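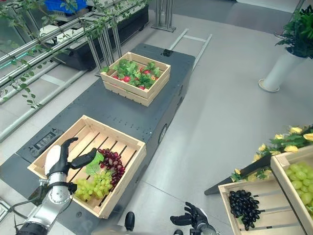

Strawberries in the small crate, grapes in the shallow one.

Clollow Slatted Crates, set of 4
Reviewed Dec 18, 2018

I don't trust anything sold as "farmhouse." I have a fruit crate from 1993 that came free with a load of apples and has held up everything from paint cans to a sleeping cat. So when Clollow wants real money for new ones, I want to know what I'm paying for.

The set arrived with one slat split and a staple poking through the side. Clollow sent a replacement after 11 days and two emails. The product page says "hand finished." I'd like to meet the hand, as I spent an evening with sandpaper before I'd let these near a sweater.

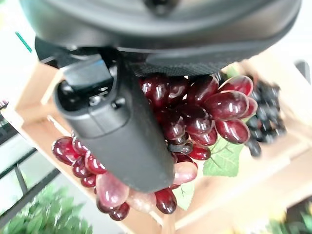 Weight and stacking

Clollow claims each crate will carry a full load of canning jars. I put five quarts in the big one and the bottom bowed enough that I took them out again. Onions are fine. Stacking is worse: there's no lip, so the top crate slides if you bump the shelf.
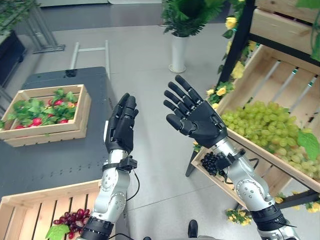
The Patano crates I tried in March cost a little less and have corner blocks, though the gaps between slats are wide enough to lose a shallot. Hinrichs makes a heavier one that I haven't tested.

For a store display or a shelf you never touch, fine. For a working pantry I'd pass at this price. Two out of 5.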